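Ticket 309: Desk wobbles and tips toward the window side, top creaks near the cable hole
Status: Resolved
Product: Clerero desk, light wood top
Opened by: Walid Boutros
Handled by: Amber Haworth, Lisico furniture help desk

Walid Boutros, 9:40 am
Hi! First off, I love this desk, so please read this as a fan letter with a problem attached. I use it for everything to do with laundry and mending in the back room. Folding, sorting, matching socks, sewing buttons back on, all of it. It's the perfect height for me and the top is so smooth that nothing snags.

The problem: since I moved it from the Oakley Street apartment to the new place in March, it wobbles. If I lean on the left side it dips a little and comes back with a click. There's also a creak somewhere near the cable hole at the back. It was rock solid before the move. I took the legs off to get it down the stairs and put them back on myself, so I fully expect this to be my fault.

What I've tried so far:
Tightened all the leg bolts. Better for a day, then the click came back.
Folded cardboard under the left front foot. Stopped the dip, didn't stop the creak.
Moved the desk 2 feet to the right. No change at all.

Amber Haworth, 10:25 am
Hi Walid, what a great note to start the morning with! And you did the right things in a sensible order, so we can skip a few of my usual questions.

A click plus a creak after a move usually means two separate things. Could you try these for me?

1. Take everything off the top and flip the desk onto a blanket. Get a second person if you can.
2. Look at where each leg plate meets the underside. All four plates should sit flat with no gap. Try to slide a sheet of paper under each corner of each plate.
3. Check the long crossbar at the back. It has an arrow stamped on one end, and the arrow should point up toward the top when the desk is standing.
4. Tell me whether the washers are still on the bolts, and on which side.

Also, does anything heavy normally live on it?

Walid Boutros, 12:10 pm
OK, this was fun. My neighbor helped me flip it.

Paper test: three plates are tight. Left front, the paper slides in nearly to the first bolt. So there's the dip!

Crossbar: the arrow is pointing at the floor. I had no idea there was an arrow. I've been looking at that bar for two years.

Washers: two bolts have them on the wrong side (between the plate and the wood) and one has no washer at all. I found the missing one in the bottom of my button tin, which made my day.

Nothing heavy on it. An iron now and then, a sewing box, and a laundry basket.

Amber Haworth, 12:35 pm
The button tin! I'm so glad you kept it.

This all fits together. The washers under the plate are holding it off the wood, and that gives you the dip and the click. The upside-down crossbar is rubbing on the underside near the cable hole, and that would be your creak. Nothing sounds broken so far.

Please do it in this order:

1. Loosen every bolt on the crossbar, turn the bar so the arrow points up, and put the bolts back in by hand only.
2. Take the left front leg right off. Brush any crumbs of wood out of the holes. Put it back with plate against wood, then washer, then bolt head.
3. Hand-tighten all four legs.
4. Stand the desk up and let it settle on its own feet. No cardboard yet.
5. Now tighten everything with the wrench, going corner to corner like you would on a car wheel. Stop when it's snug. Please don't force it past that.

Then wait overnight and lean on it again in the morning.

Walid Boutros, 8:15 am
It's SO much better. The click is gone. I leaned on the left side with my whole forearm and nothing moved. No creak by the cable hole either, even when I pressed down right next to it.

One small thing left. The front right foot seems to hover over the floor by the thickness of a coin. It only rocks if I push on that exact corner. Is that the desk or my floor? These are old boards and I wouldn't trust them with a marble.

I've put the laundry basket back on the left side where I like it, and I went straight back to sorting.

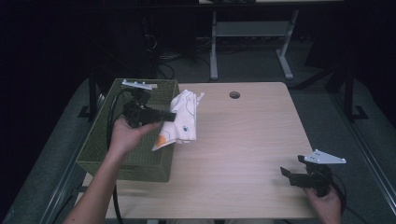
The basket spot matters to me more than it probably should. With it on the left I can pull things out, fold them in the middle and stack to the right, and I never have to turn around. I was worried you'd tell me to keep that side clear.

Amber Haworth, 8:50 am
Keep it right where you like it! A basket of clothes is nothing for that top now that the plate is sitting flat. I'd only ask that you don't sit on that corner.

For the hovering foot, turn the desk end to end on the same patch of floor. If the gap stays in the same place in the room, it's your boards. If it follows the leg, it's the desk, and you can unscrew the little leveling foot by half a turn at a time until it touches.

Walid Boutros, 9:30 am
Gap stayed by the window. It's the floor! I gave the leveling foot closest to it one full turn and now I can't get the thing to rock at all. Cardboard has gone in the recycling.

Thank you, I'm thrilled. You can close this.

Amber Haworth, 9:45 am
Wonderful! Closing it now. I'm mailing you a small bag of spare washers (part 21) for the button tin. Check the leg bolts once more in a month, then whenever you move it.

Closing note: Left front plate held off by misplaced washers. Crossbar fitted upside down. Both corrected by customer, floor unevenness taken up with leveling foot. No parts charged. Suggested to the Rostow team that the arrow on the crossbar be made bigger in the instructions.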